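Siltwood Shelving Cabinet, White

Item 659

The Siltwood is a low open cabinet for hallways, bedrooms and small offices. It has a flat top and open compartments with no doors. The white finish is matte and wipes down with a damp cloth.

It comes flat in one box. Assembly takes roughly 100 minutes for one person. You will need a Phillips screwdriver and a rubber mallet. The cabinet is 36 inches wide, and the wall strap is included. Please use it if there are children in the house.

Shelves sit on metal pins and can be moved without tools. Spare pins are sold in packs of 2. The back panel slides in last, so check that the cabinet is square before you fasten it.

Returns are accepted in the original box. We changed the cam locks in July, and older units take the earlier part, which we still stock. Write to us with the number printed on your instruction sheet and we will send the right one. 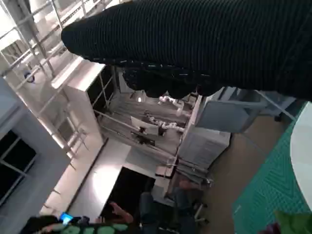 Meenakshi Annamalai

Colors other than white are made to order by Pratar and cannot be returned. The top is sealed on all edges, but wipe up spills soon and use a mat under plant pots.

Related items
Drakos Coat Rack
Drastanov Bench
Siltwood Shelf Pins, Pack of 2
Pratar Wall Strap

This site uses cookies to remember your cart. Accept | Settings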